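**January 13, 2020 – toy bin, second look**

Went through the Lapiņa proposal again this morning. The claim is that if we sort the loose toys by "texture family" before they go out to the playrooms, the kids will find what they want faster and the stuff will come back in better shape. I still don't buy it. There's a diagram with colored circles in it, and the circles overlap so much that half of what we own would sit in two of them.

Zeyu's version of the list has 12 families. I asked what a knotted rope is, since it's on the "fabric" page and again on the "chew and pull" page. Zeyu said it depends who is holding it. Fine, but then it isn't a sorting rule, it's a guess about the kid.

Things I tried on paper before touching anything:

- Spiky rubber balls: easy, one family, any color. No argument from anyone.
- Smooth balls: also easy, until you get to the basketball-style one, which Eglė puts under "sports" and I put under "ball."
- Stringy koosh-type balls: Arturo wants them with the spiky ones. They feel nothing alike to me. Spiky ones push back, stringy ones flop.
- Cloths: why are cloths in the toy bin at all? Eglė says the Skavercombe room uses them for peekaboo and for hiding things under. OK, they stay, but they bury everything smaller than they are.
- Tins and metal bits: no family. Zeyu wrote "misc." That's where every system I've seen goes to die.

The wire tray is what we're using for the mixed lot. Full to the rim again.

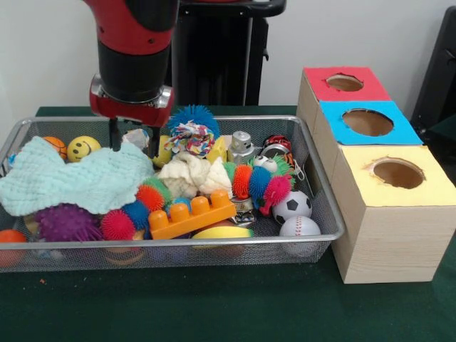

*Mixed tray on the green table. Light blue waffle cloth over the left front edge, spiky balls just below it, rope toy in the middle.*

Look at how the cloths behave. The blue one hangs out over the mesh and the cream one is bunched up in the pile, and I'd bet there are small blocks under both. Whatever family they belong to, step one should be pulling cloths out and folding them somewhere else. That takes a minute and needs no diagram.

Did a quick timed try with Osvaldo after lunch. I named a toy, he dug for it. Mixed tray first, then the same lot split into three shoeboxes (balls / cloth and rope / everything else). Boxes were faster, but he'd also just spent ten minutes handling all of it, so of course he was faster. Should have run it the other way round, or with a fresh person. Not putting this in the report as a result.

Chrysanthi asked whether the wire tray itself is part of the problem. Maybe. You can see in through the sides, which I like, but the strands on the koosh balls work their way through the mesh and then somebody yanks. The solid bins from Canness don't do that. They also hide everything, so the kids tip them out. Pick your mess.

Where I am for now: three groups, no more. If anyone can show me that 12 beats three with a kid who hasn't seen the bins before, I'll change my mind and relabel the shelf myself.

To do
- Wash both cloths – separate bag, mesh one is torn
- Ask Tristitbridge how many balls they lose in a month, and whether they count at all
- Rerun the dig test, boxes first, Chrysanthi digging
- Find lids for the shoeboxes
- Arturo to settle koosh vs. spiky with Eglė, without me in the room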